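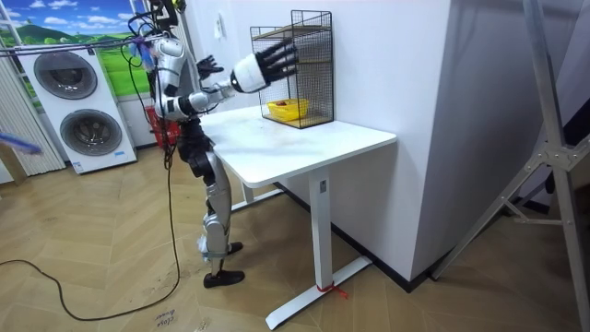
Trivholm desk set, table with two-level wire basket.

Trivholm desk set - README

This folder holds notes and pictures on keeping one desk usable with a single wire-mesh basket on it. It was started by Gizella Szénási, who believes in baskets. I took over the write-up in December and believe in them less.

What is in it

760 pictures of tabletops, plus a notes file for each of 3 layouts. The layouts are called plain, basket and basket-plus-tray. The picture at the top belongs to the third: black mesh basket at the back against the wall, wood-toned shelf board on the upper level, small yellow tray on the bottom level with a small red object in it. The table is white and slightly scuffed on top.

What the notes record

Where each thing is meant to live, where it was found at the end of the day, and who put it back. The "who" field is patchy. Iddrisu Eshun filled it in every time, Etelka Orbán stopped after the second week, and I would not draw anything from it.

Claims I can't back up

The old version of this file said the basket "halves clutter." I looked for the figures behind that and found a single page of tallies covering 11 desks, with no record of what counted as clutter. I have taken the sentence out. Please don't quote it from earlier copies.

It also said a tray stops small things from getting lost. Maybe. A tray gives small things one place to be, and after that it depends on people using it. Almost 3 weeks of notes is too short to tell a habit from a novelty.

Known problems

- "Shelf" and "basket" are used for the same item in the older notes. Read them as one thing.
- The basket layouts were only tried on tables pushed against a wall. A desk in the middle of a room may go differently.
- Pens are listed under both "writing" and "small items" - pick one and stick to it if you recount.
- The plain layout has fewer notes than the other two, so side-by-side comparisons flatter the basket.

Using it

Fine for teaching people how to label a tidy desk, or for arguing about where the stapler goes. I would not use it to decide what furniture to buy.

Corrections go to Adesuwa Osagie, who keeps the master copy under Plorngate/desks. Give the layout name and the line you think is wrong.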